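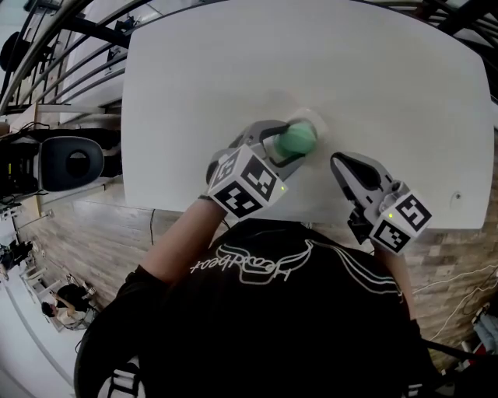 Our project looked at how a shared workspace affects the time people spend on short hand tasks, and whether the furniture in our college was suited to them. We compared three rooms in the Lukness building during the spring term. Table colour came up early in our reading. A small object in a strong or mid tone, such as a green ball on a white table, is easy to pick out, while pale items on the same surface are easier to miss. We therefore asked about lighting and glare as well as table height.

Method
We gave out 171 questionnaires and got 70 back. We also timed 16 students sorting buttons and threading beads at two table heights. Each student did both tasks twice – once seated, once standing. The tables were the Foduner model in two rooms and the older Clorness benches in the third.

Results
Seated students were quicker at threading. Sorting times were almost the same in both positions. Most complaints were about glare near the windows after 2 pm, and the Clorness benches were often described as too low for standing work.

Limits
The return rate was poor and all the timed students were from our own year. We did not measure light levels, as the meter was on loan to the Nigatu group until June.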